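Re: [touring] Stavley to Flarkberg by van

> Has anyone stayed near Flarkberg lately? We have 7 nights and would rather not book ahead. Is the road from Dastville sealed now?

Sealed all the way except the last bit past the lookout. It's 58 km and took us well over an hour with the van on.

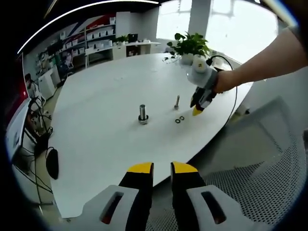
We paid $51 a night for a powered site at Cheema, on the river side. The park fills up by Sunday lunch in July, so I'd ring first – the office shuts at noon. Fill your water tanks in Dastville, as the tap at Flarkberg was turned off when we went through.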